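Vostlow Help Desk
My tickets > Storage > Lids and latches
Subject: Shearer tub lid won't latch with the kitchen set inside
Product: Shearer 40-liter tub with clip lid
Status: Reopened
Priority: Normal

Opening message

Hi! I run the toy lending shelves at Plolenance, which is a grand way of saying I have a closet full of tubs and a key to it. One of those tubs holds our play kitchen set, and for the past few weeks the lid has refused to latch. The left clip goes down fine. The right clip comes down over the edge, sits there looking innocent, and pops back up the second I lift the tub by its handles.

I bought the tub from you in July and it was perfectly happy then. I know what you're going to ask, so yes, something did get added to the tub: a little toaster oven. But it's a small one, and I really did think a 40-liter tub had room for it. There's plenty of air in there! It just seems to be air in the wrong places.

Your form wants a list of the contents, so off we go: a big pale green colander with a handle at each end, a round lavender plate, a light blue bowl, a green cup, black pans, a green slotted spatula, the toaster oven, and the food, meaning a banana bunch, an orange slice, a strawberry, a round red fruit (the kids can't agree on what kind, so I'm staying out of it) and a bottle of ketchup.

What I'd like is either a way to pack it so that it shuts, or a new lid if the lid is the trouble. I'd rather not go up a tub size, as the next one doesn't fit under my bottom shelf. I've measured.

Update 1, same afternoon

Your auto-reply told me to check for "obstructions along the rim," so I did. Found a sticker and some dried play dough in the groove on the right side and got very excited. Scraped it all out with a popsicle stick, washed the groove, dried it, tried the lid again. Same thing. Cleaner, though.

I also tried the lid on the tub with nothing in it, and it latches. Both clips, nice loud snap. So it's something about the way the set sits in there, or at least that's what I thought at this point. Hang on to that, it matters further down.

Update 2

Here's what I've tried for packing. I'm writing it out in full so you don't have to send me the packing tips one at a time.

First try, my usual way. Colander on the bottom, right side up, with the food piled into it like a fruit bowl. Pans next to it. Plate on top of everything, then the oven on top of the plate. Way too high, the lid wasn't even close.

Second try, oven first. Oven on the bottom, knobs facing up, pans beside it, colander on top. Better! But the colander's handles make it longer than you'd think, and one end rides up on the side of the tub. Lid touches on the left, stands up on the right by 5 mm or so. Clip pops.

Third try, colander turned the other way up over the bowl and cup, like a dome. The cup's handle gets in the way. If you turn the cup so the handle points at a corner it's all right for as long as you don't move the tub, and then it isn't.

Fourth try, plate standing on its edge along the long side. This was the best so far, and both clips went down. I carried the tub down the hall feeling very pleased with myself, set it on the cart, and ping. Right clip again.

Fifth try, the same as the fourth but with the spatula taken out and put in a different tub altogether. No change, so the spatula is innocent. It's been returned to its family.

The support reply to this was to ask about the colander and the oven, plus any soft item that could be squashed under the lid. I had to think about that last one, and the ketchup is the only candidate.
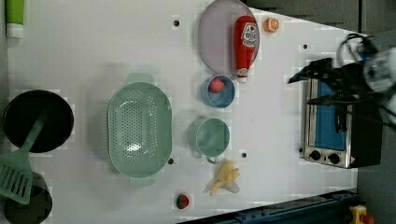
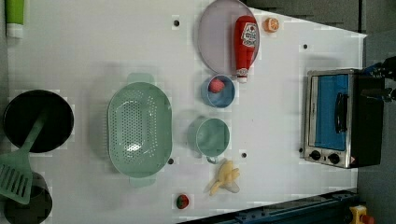
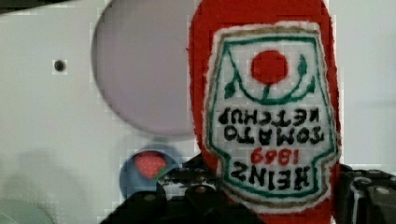 Attachments 1 and 2: kitchen things on the white table, colander on the left, toaster oven on the right. Attachment 3: the ketchup bottle, upside down.

Update 3

To answer the three things you came back with:

The oven. You asked whether the two knobs stick out and whether they could be catching on the wall of the tub. They're the round black ones on the front. I tried it with the knobs against the wall, away from the wall, and facing the ceiling. Facing away from the wall is a tiny bit better, because the oven goes in straighter. It doesn't fix the clip.

The colander. No, I can't nest it in the pans. I know it looks as if everything ought to go inside everything else, and with the cup and the bowl you can fudge it, but the colander is oval and it's easily the widest thing we've got. It likes lying flat and it wants the whole floor of the tub to itself.

The ketchup. You asked whether it could be getting trapped between the lid and the rim. Fair question! It's fuzzy and has started to fray a bit, and I did wonder if a bit of fluff was sitting in the groove. So I packed the tub with the bottle on the very bottom, under the colander. Clip popped anyway. The ketchup stays, by the way, whatever happens. It's the first thing out of the tub every single time and it gets poured on the strawberry, the orange slice and once on my shoe. If the label (tomato, curly vines, HEINZ in big letters) ever wears off I'll have some explaining to do.

Update 4, Wednesday

OK, I've got something. I took everything back out and did what I should have done in the first place, which was to load the tub one thing at a time and snap the lid on and off after each one. It took 10 minutes and I felt silly for not doing it sooner.

Colander alone: latches. Colander plus bowl, cup and food: latches. Add the pans: latches. Add the plate on its edge: latches. Add the oven, knobs inward: latches! All in, everything below the rim. I pressed my hand flat across the top before putting the lid on, and nothing touched it.

Then I picked the tub up by the handles and ping.

So it isn't the height of the stuff at all. It's the weight, or rather the tub bending when it's lifted with weight in it. I took the kitchen set out again, put in a stack of picture books that came nowhere near the lid, and lifted. Ping. The same right clip, with no toaster oven in sight. That's why it passed when there was nothing inside.

Then I borrowed the lid from our other Shearer tub, the one with the train tracks, and put it on the kitchen tub with the whole kitchen inside. Lifted it. Shook it. Carried it up the stairs and back. Not a ping. And the kitchen lid, put on the train track tub, popped on the right side.

Looking at the two lids side by side, the right clip on the bad one has a pale line across it just where it bends. I'd never have seen it if I hadn't had the good one next to it. My guess is somebody has stood on it, and I have a fair idea of the shoe size.

Support reply, pasted here because it came by email and didn't show up in the ticket: they agree it's the clip, clips aren't sold separately for this tub, and a replacement lid is on its way. Ticket marked as solved.

Update 5, ticket reopened

Sorry, me again! The lid came, thank you, very quick. It's a Birnanwood lid, though, and my tub is a Shearer. The packing slip says "compatible with Shearer," and it does sit on top nicely, but the clips are set closer to the middle and they come down on plain wall with nothing to grab. I tried it on both of my Shearer tubs in case one was a different year. No luck with either.

Could you check whether there's a Shearer lid left anywhere? I'm not fussy about color. Clear, blue, the odd orange one you had in the summer, all fine. I'll send the Birnanwood one back if you give me a label for it, or you can tell me to keep it and I'll find it a tub.

In the meantime the kitchen is going out with a luggage strap around it. I tested the strap the same way as before, up the stairs and back, and the lid stayed put, but the little ones can't undo the buckle and they bring me the whole tub to open. It's heavy for them with the oven in.

One more thing for whoever writes your help pages. The lid article says to check the rim and then repack, and that's where it stops. Could you add "try lifting it with something heavy inside" and "try the lid on another tub"? Those two would have saved me the afternoon. The repacking wasn't wasted, I'll admit. Here's the order I've taped inside the closet door, and you're welcome to it:

Colander flat on the bottom, food inside it
Bowl and cup beside the food, cup handle to a corner
Plate on its edge along the long side
Oven in, knobs toward the middle
Pans next to the oven, spatula last, laid across the top
Ketchup wherever it fits

Tub label, for the lid search: Shearer, 40 liters, clip lid, two handles. The number stamped on the bottom has worn off, but I can measure the rim if that helps. I'm at the closet every day until four.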